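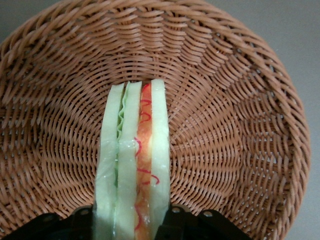 Play food is again on my bench this month, after the chairs and the wooden railway. The nursery in Plorutville would like to have its shop corner back before winter, and the soft food must be sorted, washed, mended where it is worth it, and put in baskets that small children can carry by themselves. I began with the sandwich, because it teaches me most about the layers. When it stands upright in the round basket and one looks at it from the side, all the layers show as bands next to each other, and a fault in one of them is easy to find. The pale slice at the left is wrinkled and uneven on its surface, and it becomes wider towards the lower part, so I must decide if I accept this or make a new one. A child will not mind, I think. But a slice which is wider at one end makes the stack lean when it lies on a plate, and then the child builds it again and again and gets cross.

November. Notebook of the mending room, Plondevside
Written by Renata Ostrowski
Shared 36 times | 2 comments

Washing

The old rule from Mieczysław was to wash everything by hand. I tried the machine this time, at 30 degrees, in a closed net bag, with a small amount of liquid soap and no softener. I used only spare pieces for the trial, nothing that belongs to a complete set. The foam from Dikamon (the white one, thin) kept its form. The yellow foam, which we had from an unknown source, came out with a fold in the middle, and the fold has stayed. I pressed it under the heavy dictionary overnight and there was a small improvement, not enough. I will not use the yellow foam for bread any more. It can be cut into chips, where a fold does not matter.

Drying takes longer than one believes. The outside feels dry after the first evening and the inside is still cold when pressed against the cheek. I waited 36 hours on the rack near the window, with turning, and only then I put the pieces in the box. Bogdan wanted to put them on the radiator. I asked him to please not do this, we had the shrunken tomatoes last year.

The smell: the washed pieces smell of soap, the unwashed ones smell of cupboard. I do not know how to write it better. For colleagues who come after me, if it smells of cupboard it was not washed, whatever the label on the box says.

The layers

There are two ways in which our sandwiches are made. In the older sets every layer is loose, and the child stacks them. In the newer ones some layers are joined by a short seam at one side, so that they open like a book. Bartosz prefers the joined ones, for fewer lost parts. I was of his opinion until I sat for one morning in the nursery and looked at how they play. The building is the play. They ask the customer "what would you like in it?" and then they must be able to leave out the thing the customer does not like. With a joined sandwich everybody receives the same lunch.

So I have opened the seams on all the joined ones that came back. It is slow work with the small scissors. The edge that stays behind after opening is not beautiful, and I close it again with blanket stitch, 2 mm deep, using the thread from Kubiak. Cotton thread, doubled. The polyester one slides in the foam and cuts it after some time, you see a little valley along the stitch.

Order of sewing that went well for me:
– first the corners, one stitch each, so nothing can wander
– then the long sides
– then the rounded top, slowly, with shorter stitches
– the knot goes inside, between cloth and foam

The rounded top is where I lost most time. If the stitches are as long there as on the straight side, the curve becomes a row of small corners. Bogumił showed me that one can hold the slice in the hand and turn the slice, and leave the needle always in the same direction. It feels strange for ten minutes and after this it is much quicker.

The bread

Back to the question of the wrinkled slice. I have put three bread slices from the spare box beside each other and asked everybody who came into the room which one they would take. Mieczysław took the smoothest. Bartosz took the thickest. Bogumił took the one with the most wrinkles and said that the smooth one looks like a sponge for dishes, and now I can not see anything else in it. I have decided that wrinkles may stay if the cloth is firmly attached below them. If I can lift the cloth from the foam with two fingers, the slice goes to repair. This is a rule I can explain to another person, and "too wrinkled" is not.

About the colour I am less sure. Pale bread goes with everything but it also shows every finger. We still have a piece of light brown cloth, enough for crusts I think, and I would like to try a crust as a narrow strip around the edge. It would cover the place that gets dirty first. It would also make the slice a little stiffer, and that helps against leaning. Against it: one more seam, and the seams are where the children pull.

The trial piece with crust is in the blue folder with a pin in it. PLEASE be careful with the pin.

Baskets

The nursery had asked for boxes with a lid. I was for baskets and I am still for baskets. With a lid, everything lives in the dark and only the strongest child opens it. In a basket like the round one, a child can see what is there from above, and the thick looped rim is kind to the hands when they reach in. The weave looks like synthetic rattan to me and not natural reed. I went over the inside with an old stocking on my hand, which finds every sharp end faster than the eye does. Do this with each basket, also with the new ones. Where the stocking hangs, cut the end with the side cutter and then rub it with fine paper.

One thing against woven baskets is crumbs. Real crumbs, I mean, they eat their biscuits in the shop corner although it is not allowed. The small gaps at the middle of the floor are tight and I would not want to clean them with a cloth. A soft toothbrush worked in the trial on our own old bread basket, dry first, then with a bit of water. Then upside down until the next day. I wrote this on the care card in three short sentences and Bartosz made two of them shorter.

I also tried a round cloth laid on the floor of the basket. It slides, it makes hills, and the small pieces go under it. I took it out again. If somebody wishes to try with ribbons tied through the weave, the cloth is in the second drawer, but remember ribbons are not permitted for the youngest group.

Things thrown away

I do not like this part. I weighed the bag because Bogdan always asks, and it was nearly 300 grams of foam and cloth that I could not save. Mostly it was cheese. The cheese was made from one thickness of cloth with no foam and it tears at the holes. For the next cheese: no holes, or holes only drawn with the textile pen. Mieczysław is against drawn holes. He may sew the next cheese himself.

Not thrown away, though I was near to it: the fried eggs. They are ugly, the yolk is not in the middle on any of them, but the stitching is strong and I learned at the nursery that the eggs are what they quarrel over. They go back as they are.

Still to do

– ask Dikamon if the thin white foam can be had in larger sheets, the present ones give a lot of waste when I cut the rounded tops
– second basket for fruit, the same shape if possible, so that they stand together on the low shelf
– care card to be copied, and covered so that it survives a wet hand
– pull test on the new blanket stitch, Bogumił has the spring scale at home and must bring it
– crust or no crust, to be decided when I have seen the trial piece after a second wash

Afternoon, added later: Bogumił has brought the scale. The cotton seam held on both test slices, and the polyester seam opened at the curve first, at the place where I had made the stitches too long. I have marked the spot with chalk and left both slices on the bench for the others to look at. I still have to write the numbers from his paper into the big book.

Contact: the mending room, Plondevside, door beside the bicycle stand
© The mending room, Plondevside
Back to top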